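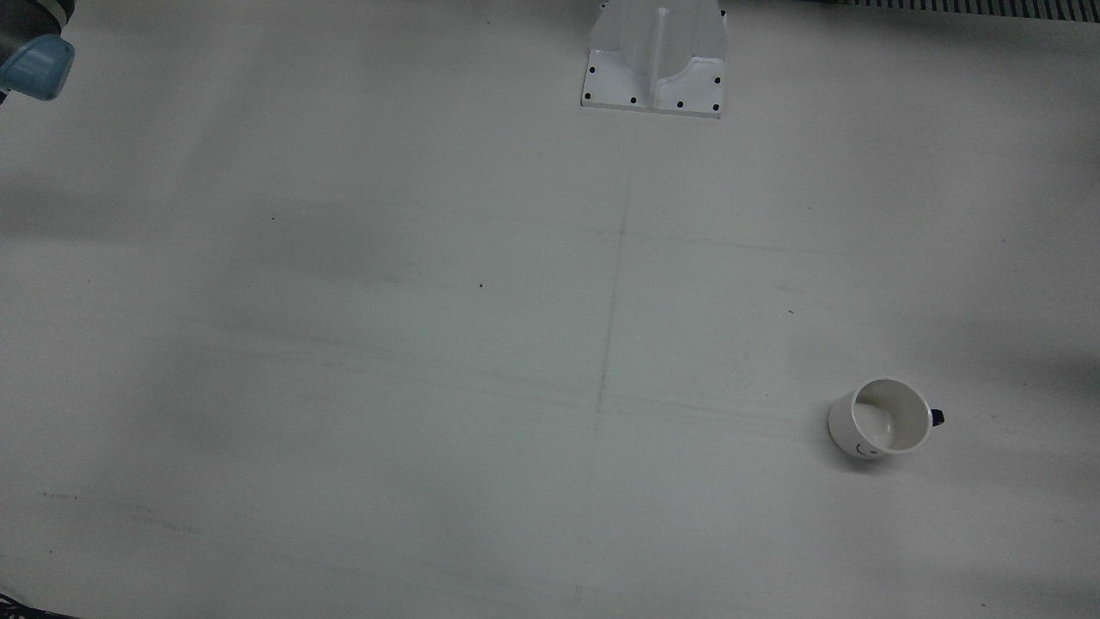

## 3 情绪命名与情绪粒度

### 3.1 概念与问题

情绪粒度指个体在多大程度上用有区别的词描述自己的情绪状态。粒度低的人在不同情境下倾向于使用同一组笼统的词,例如“难受”“心烦”;粒度高的人则会区分失望、羞愧、委屈和焦虑。已有研究多用日记法计算同效价情绪评分之间的组内相关,相关越高,粒度越低。这种指标的优点是不依赖被试对自身能力的评价,缺点是对评分次数敏感,次数过少时估计不稳定。

另一类研究关注命名行为本身。被试看到引发负性情绪的材料后选择一个情绪词,随后报告的不适程度往往低于只观看材料的条件。两类研究使用的词汇相近,但一个测量的是相对稳定的个体差异,一个操纵的是即时的任务要求。粒度高的人是否从命名中获益更多,目前的结果并不一致。本节报告的分析针对这一问题。

### 3.2 被试与日记记录

被试来自 Irkar 和 Naltov 两个招募点,共 174 人,均以汉语为母语。日记阶段持续五天,被试在收到提示后对当时的情绪逐项评分,并用一句话写下正在做的事。剔除未完成的条目和所有项目评分相同的条目后,用于分析的有效记录为 811 条。两个招募点的提示时段相同,最后一次提示不晚于晚上九点。

情绪词表取自 Gronach 词表的负性部分,翻译后由两名编码者独立核对。意见不一致的词没有进入正式词表。“郁闷”一词的处理较为困难,它在日常口语中既可以指愤怒,也可以指低落,编码者最终将其保留在笼统词一类,不计入粒度指标。“委屈”没有合适的单一对应译词,因此作为补充项目单独分析。

### 3.3 实验任务
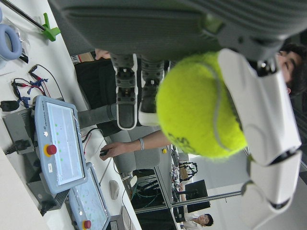 命名任务采用被试内设计,包含情绪命名和物体命名两种条件。两种条件的反应方式相同,都要求被试在材料消失后从屏幕下方选择一个词,区别仅在于所选的词描述的是自身感受还是一件物体。物体命名条件用来控制选词这一动作带来的注意分散。合适的物体应当容易辨认,日常熟悉,本身很少引起强烈的情绪反应,网球便属于此类:黄绿色的绒面和一道浅灰色的弯曲接缝足以让人认出它,备选词之间也不容易混淆。需要说明的是,物体的中性程度会因个人经历而不同,因此正式任务之前另设了一轮愉悦度评定,偏离中点较远的物体按被试逐一剔除。

每个试次以注视点开始,随后呈现情境短文,接着是选词界面,最后是不适程度评分。短文内容涉及人际冲突、学业或工作受挫、等待结果等情境,长度经过匹配。两种条件分组块进行,组块顺序在被试间平衡。练习阶段不使用正式短文,练习数据不进入分析。

被试在任务结束后还填写了 Kuipers 问卷中的反刍分量表。该分量表与粒度指标在概念上有所重叠,反刍较多的人可能仅仅因为对负性感受投入了更多注意而使用更多的词,所以在后面的模型中将其作为协变量。
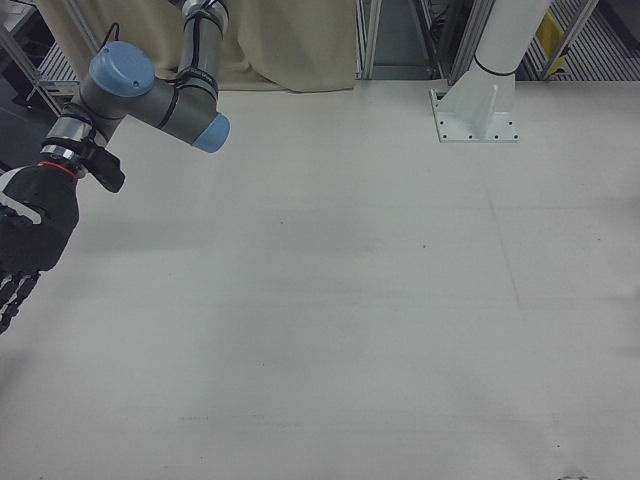 **图 1** 灰色机械臂自浅灰色桌面上方伸下,关节端盖为淡蓝色,连杆上缠有黑色线缆。

### 3.4 分析方法

不适评分采用线性混合模型,固定效应包括命名条件、粒度及二者的交互,随机效应包括被试截距、短文截距和被试层面的条件斜率。粒度指标在进入模型前取反并标准化,数值越大表示区分程度越高。模型不收敛时,先去掉随机效应间的相关,再考虑去掉斜率。选词反应时呈明显右偏,取对数后另行建模。

由于日记条目数量在被试间不等,我们还以条目数为权重重复了主要分析。加权与未加权模型中交互项的方向一致,但加权后置信区间较窄。下文以未加权模型为准,加权模型的系数列于附录。单独加入“委屈”项目后重新计算的粒度指标与原指标排序接近,相应结果也见附录。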